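Flumside talk – notes, long version, trim before I go on

Slides 1-2, title, who I am. Keep short. Thank Sieglinde Petersen for the invite, she also fixed the projector thing. Water on the left side of the lectern this time.

Opening line: how many of you threw out food this week? Hands. Wait for it. Then put mine up.

Main point, say it early – most kitchen waste at our place was planning waste. We bought for the week we wished we were having. Three salads, fish, a whole cabbage. Then real life and it's toast again.

Slide 3. The diary. I kept one for 30 days, starting in March. Everything that went in the bin, what it was, why. Paper taped inside the cupboard door, pencil on a string. Tried an app first, gave up by the second evening. Paper worked becuase it was in the way.

Slide 4. The totals. 2296 grams of bread. Pause. That's just bread. Vegetables 742 grams, which surprised me, I'd have guessed the other way around. Don't read out the whole table, it's in the handout.

Why bread: we bought a fresh loaf when the old one was half done. Every time. Old one goes to the back, new one gets opened. Fix was dumb. Slice it, freeze it, day one. Toast from frozen. Somebody will ask about crusty bread – yes you can freeze it, whole, wrapped tight, ten minutes in a hot oven after.

Slide 5. The "eat first" shelf. Middle shelf, eye level. Anything opened, anything with a day or two left. Rule in our house is you look there before you look anywhere else. Kids got it faster than I did. Tell the yogurt story if running ahead, skip if not.

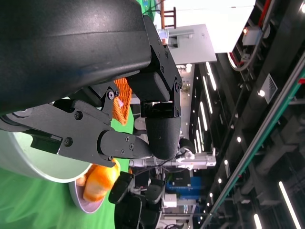
Slide 6. Leftovers. Two kinds. Planned ones (cook double on purpose) and orphans, the half cup of rice, the four spoons of beans. Planned ones get eaten. Orphans die in the fridge. So, orphans need a job the same night – lunch box, soup bag in the freezer, or an egg over the top. If it can't get a job, cook less next time, write it on the diary.

Soup bag: one big freezer bag, carrot ends, onion tops, herb stalks, the sad celery. No cabbage, no broccoli, it takes over. When full, boil an hour, strain. Don't go on about stock, last time at Zondavby I lost six minutes on stock.

Slide 7. Dates. Ask the room first, who knows the difference between best by and use by. Best by is mostly about quality. Use by on meat and fish, take it seriously. Do NOT tell people to sniff chicken. Somebody will say their grandmother did.

Slide 8. Shopping. Look in the fridge before you write the list. Sounds obvious, I didn't do it for years. Plan four dinners not seven. One night is eggs, one night is whatever's on the shelf, one night something comes up. Small shop midweek for fresh stuff. Cost us no more, I checked reciepts.

Slide 9. Other people. If you live with someone who doesn't care, don't start with a speech. Start with the shelf. My husband thought the diary was an accusation for the first week and he was a bit right. Now he's the one labeling tubs. Masking tape and a marker, what it is and when.

Slide 10. What I still get wrong: cilantro, bagged salad, the second half of a can of coconut milk. (Ice cube tray for the coconut milk. Works. I forget to do it.)

Close: go home, tape up a sheet of paper, keep it going till the page is full. Don't change anything yet. Just write it down. Then pick the worst one.

Questions. Likely ones – compost (good, but it's still food you paid for), pets (check the list, no onion), moldy cheese (hard yes cut well around it, soft no). Handouts by the door, grab the spare box from the car BEFORE the start.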